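Cedden Wire Storage Basket, White

Sold by Mirnier Home
Item 39-CW
In stock – ships within 4 business days

Overview

The Cedden is an open-topped wire basket for pantries, closets, laundry rooms and utility shelves. The mesh lets air reach whatever you keep in it, so it works well for onions, potatoes and other food that should not sit in a closed bin. It is also a common pick for dish towels, cleaning supplies and kids' bath toys.

The coating goes on after the wire is welded, which covers the joints as well as the rods. It wipes clean with a damp cloth.

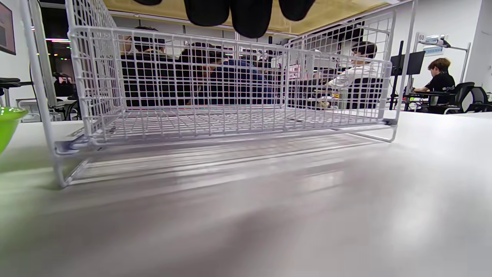
Details

Color: white
Material: coated steel wire
Shape: rectangular, open top
Floor: fine grid
Maximum load: 14 lb, spread evenly
Assembly: none
Indoor use only

Choosing a size

Measure the inside depth of your shelf, not the front edge. Many kitchen cabinets have a face frame that takes up part of the opening, and a basket that fits the shelf may not clear the door hinges. Leave a little room on both sides for your hands.

If you are filling a whole closet, the Umby shelf system has brackets set to match the Cedden. Baskets and shelves are sold separately. The Živković line of fabric liners also fits, though the liners block most of the airflow and we don't suggest them for produce.

Care

Wash by hand with warm water and mild dish soap, then dry with a towel. Do not use steel wool or scouring powder. Bleach will dull the finish over time. If the coating gets chipped, dry the spot well and cover it with white appliance paint – bare wire will rust in a damp room.

Do not put the basket in an oven or a dishwasher.

Shipping and returns

Orders placed before noon on Wednesday go out with that week's freight. Larger orders may arrive in more than one box. Unused baskets can be returned in the original packaging. Bent or damaged baskets are replaced at no charge when reported with a photo and the order number.

Also sold as a set of 4 (item 39-CW4).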